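Handout 2: Good practice for gripper work in simulation

Module: Safe and Repeatable Manipulation
Notes by Corina Costache. Exercises set by Oranuch Suwannarat.
Wednesday, February 15, 2023

Bring this to the lab session. You will need the Judorlow simulator installed and the Hoarau task files unpacked. If the task files don't open, check that you have the version from the module page and not the one from last July, which used a different folder layout.

## 1. What the rules cover

These rules apply to every simulated arm task you hand in for this module. They are the house rules we use at Fovdale. They are not a substitute for the published safety standards, which we come to in week six. Those deal with real machines and real people standing near them. A simulated arm can't hurt anyone, but most of you will move on to the real one after Easter, and habits formed in the simulator go with you.

Three words are used in a fixed way from here on.

- **Must**: marks are lost if you don't do it.
- **Should**: do it unless you have written down why not.
- **May**: up to you.

## 2. Before the arm moves

You must reset the scene to its saved start state. Dragging objects back by hand does not count as a reset. Small differences in angle are enough to change the result.

You must record the random seed, the task file name and the software version in your run log.

You should open the wrist view and look at it before starting. Check that both fingertips are visible and that they are open as far as the task file says they should be. A gripper that starts half closed will often still finish an easy task, so the mistake goes unnoticed until a wider object turns up.
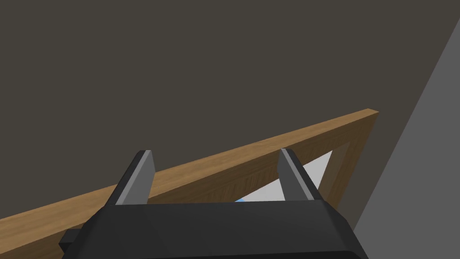 *Figure 1. Wrist view in simulation: gripper open, nothing held, wooden edge behind the fingers.*

Students often ask whether the wrist view is enough for this check. It is enough for the fingers. It is a poor guide to clearance, as anything behind the gripper body is hidden. Use the side view as well whenever there is a raised edge near the path.

## 3. Approach

Speed limits are set in the task file. You must not raise them. You may lower them.

Split the approach into two stages. In the first, the arm travels to a waiting point clear of every object and edge. In the second, it moves in slowly along one straight line. The waiting point must be a named point in your program so that the marker can find it.

1. Move to the waiting point.
2. Stop and read the joint positions.
3. Compare them with the planned positions.
4. Go on only if they agree within the tolerance in the task file.

If they don't agree, the program must stop and write a line to the log. It must not try again by itself. Automatic retries are allowed in the second half of the module, once we have covered how to limit them.

Edges deserve extra care. The collision shape used by the simulator is often simpler than the shape you see drawn. A frame or a rim may be thicker in the collision model than it looks, or may be missing altogether. Turn on the collision overlay at least once for each new scene and save a screenshot with your log.

## 4. Contact and grasp

Write down what counts as a grasp before you run anything. "It looked held" is not a test. For this module a grasp is counted when both finger contacts are reported and the object stays within tolerance of the gripper during the hold period.

Curved objects such as bowls need a stated grasp point. Say whether you mean the rim, the wall or the base, and give the direction of approach. Two students can both write "grasp the bowl" and mean quite different things.
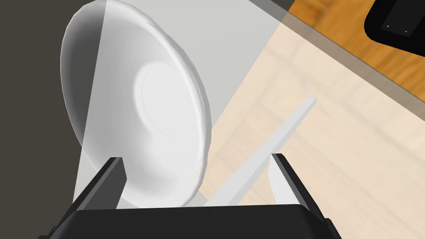

A view with an open gap between the fingers and an object close to them can't settle whether there is contact. Read the contact report for that time step and quote it. If the report and your own impression disagree, go with the report and make a note for discussion. We found a fault in the Zatier contact plug-in that way last year, when Oranuch noticed one finger reporting a touch all the way through a run.

Other objects near the grasp matter too. Your log must list any object that the arm or gripper touched apart from the target, even if it hardly moved.

## 5. Repeats and reporting

One good run is not a result. You must make 30 runs with the settings unchanged and report all of them, including the ones that stopped early. If you change a setting part way through, start the set again.

Time-outs count as failures. The limit is 1,000 steps, and the simulator stops by itself when it gets there.

For each failed run, give:

- the run number and seed
- the stage it had reached (approach, contact, hold, release)
- the last line of the log, copied in full
- your best guess at the cause, marked as a guess

Keep the raw logs until marks are released. Please don't tidy them up first. Corina will ask for a few at random and run them again from the seed.

## 6. To do before next week

Read the Hoarau task file for the bowl exercise and find the tolerance values. Write your own waiting point and your own definition of a grasp, half a page at most. Work in pairs if you like, but hand in separately.

Swap definitions with another pair and try to apply theirs to one of your own runs. Note any place where you had to guess what they meant.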